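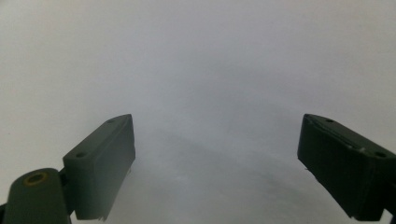

Speaker notes - "Getting the clinic to the worker"

1. Opening (6 minutes, and stick to it this time)

Thank the hosts. Skip the joke about the parking.

Start with the Kaewmanee packing shed. Shift ends at 8 p.m. and the nearest clinic closes at five. For years our leaflet told people to "drop in any time during office hours." We printed 800 of those. Pause here. Someone usually groans.

Main point: a blood pressure check that needs a half day off and a ride is a check most folks will skip. I would skip it too, and I have a car.

2. What we changed at Onden

Evening visits, 4 a month in season. Same van, same spot by the water tank, so people can find us without a phone signal.

Plevex is our sign-up form. It used to ask for a permanent address in three places. Now it asks once, and "the blue trailer" is an acceptable answer.

Interpreters are booked before the nurse is. Say this slowly - clinic managers tend to write it down and then do it the other way around.

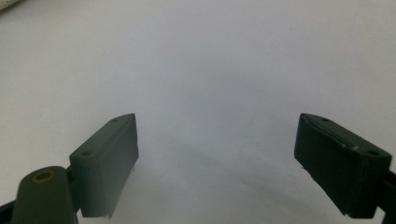 3. The numbers slide

1212 visits last season. Don't read the whole table out loud. They can read.

Do admit that follow-up is still our weak spot. People move on with the crop in August, and their records stay behind with us, very well filed. Predo, the shared referral list, is meant to fix that. It has been meant to fix that for a while.

If asked about cost: yes, the van is expensive. So is the emergency room.

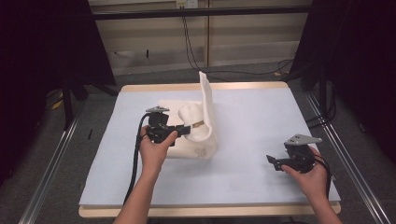 White cloth on the blue table top.

4. Questions

Repeat each one into the microphone. If the dental question comes up, the answer is still "we're working on it," said with a straight face. Sign-up sheet goes around before the coffee, never after.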